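### 4.2 Bonus rounds and patience

Players of Lallum spun 528 times between bonus rounds -- long enough, Figueroa noted, to take up reading. 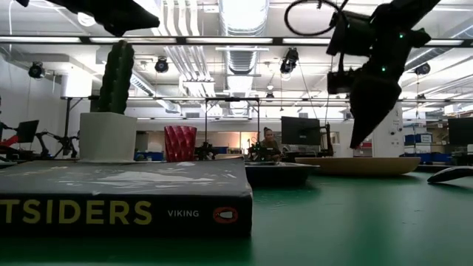

**Figure 6.** Book, potted cactus and red cup.

The sister slot, Trutance, pays small sums often, and players called it "generous" while losing at the same rate. Only 12 of them opened the paytable, and one of those had meant to mute the music. 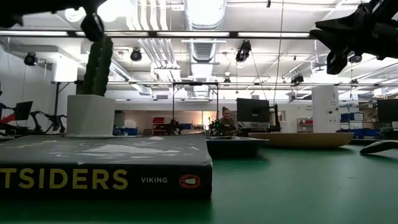 ### 4.3 Stake size

Stakes were capped at 3,000 credits a session.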